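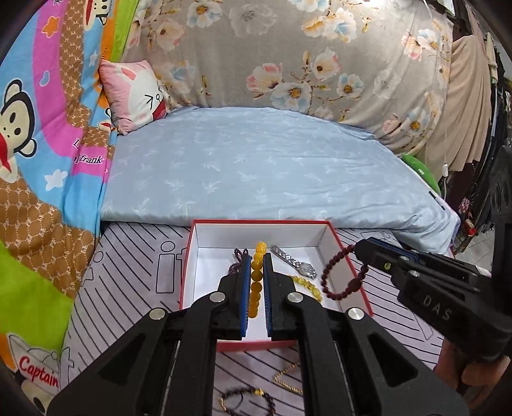

Amber beads in the jaws, maroon bracelet up over the red rim with the second gripper. Watch still in the box.

Filed under: Student projects / Robotics club / Small things

Flarent jewellery task — gallery and notes

Posted 2023-04-12 by Keegan McIntyre

Quick one as I've got the bus in a bit. People have been asking what the Flarent lot are up to this term, so one picture and a pile of notes. More pictures when Anayeli has sorted her folder.

Flarent is the after-school robotics group at Yimer College. Team of 4 on this project: me, Anayeli Maldonado, Aicha Farouk and Jovita Salinas. Ms Wasilewska keeps an eye on us and signs the forms. We are entering the Satora student challenge in May, household tidying section, and our chosen job is a jewellery box. Take things out, put things back, don't wreck anything.

How it works, for the parents: we do the job ourselves by hand, holding the grippers, and every go gets recorded. The recordings then train the arm at school to do the same job with the same kind of jaws. One gripper per hand. Sounds easy. Your wrists will disagree after twenty minutes.

The beads
Best thing to start on. Round ones sit nicely against the ribbed pads and you get a decent hold first time, mostly. The trick is to come straight down and take one bit of the string, then lift slowly and let the rest hang. If you squeeze across two strands the whole thing twists and you end up putting it down in a lump. Jovita is very good at this. I am OK.

The thin gold chain
Horrible. Lies flat, slides about, jaws close on nothing. We tried pushing it into a little heap first and then picking up the heap, which worked on the cloth but not in the box as the floor is smoother there. Aicha wants to leave the chain out of the contest set altogether. Anayeli wants to keep it in for the extra marks. Still arguing.

The watch
Heavier than you expect on the end of the gripper. Pick it up by the band and the case swings round and knocks whatever is next to it. Pick it up by the case and it slips. We settled on the band, close up to the case, jaws in line with the links. Took a whole Saturday to agree that and I still forget.

Two hands
New this month. Left and right working at once, one going for the next piece while the other one is putting down. Rule is call out which piece you're going for before you move. Looks daft, saves a lot of clonking. The rim of the box is the other thing to watch — lift higher than you think, bracelets dangle a good way below the jaws and catch on it.

Changing the layout
Every few goes somebody shuffles the pieces. Some in the box, some out in front on the cloth, some half on top of each other. At first we kept laying everything out neat in rows and Ms Wasilewska pointed out that nobodys jewellery looks like that. Fair. So now they get dropped in from a bit of a height and stay where they land.

Same for the surroundings. We do it in different rooms with different cloths underneath, patterned ones especially. The arm got on fine with plain desk and then fell to bits the first time it met stripes, so more pattern please. If you have an old duvet cover you don't want, the louder the better, bring it to the tech room.

The numbers
3,268 goes recorded since we started. After checking, 1,423 are good enough to keep. Yes that's a lot in the bin. Most of the bad ones are from the first weeks: starting before the light was on, a sleeve across the lens, stopping halfway to laugh. Aicha did nearly all the checking and would like it known. Thank you Aicha.

The arm itself
Gets the chunky bracelets out more often than not. Watch, sometimes. Chain, never so far. Putting back is way behind taking out — it lets go too high and things bounce. Jovita has been recording slower put-downs to fix that, we'll train on those after the holidays and see.

Drastumska practice day
We're taking it all over to Drastumska Hall for the practice day before Satora. Four tables per school, we'll use one for the box, one for the laptop and the other two for bags and lunch probably. Other schools will be doing cutlery and socks. Come and have a go with the grippers if you're there, you don't have to be in the club. Younger brothers and sisters fine as long as they put the beads back.

Stuff we still need
— bracelets on elastic, any colour, broken clasp is ok
— a second watch, doesn't need to work
— more shallow boxes, differnt sizes, nothing with a lid
— someone who can drive to Drastumska and has a big boot

No real gold or anything you'd be sad about please. It all gets dropped, often.

Club is the usual time in the tech room. New people can just turn up, tell Ms Wasilewska first if you're in the lower school. Ask Anayeli about the spare grippers and charge them afterwards!! They were flat again on Monday and we lost half the session.

Right, bus.

Related
Flarent: sock pairing, what went wrong
Satora challenge entry list and kit rules
Getting to Drastumska Hall
How to label your recordings so Aicha doesn't shout
Tech room tidy-up, before and after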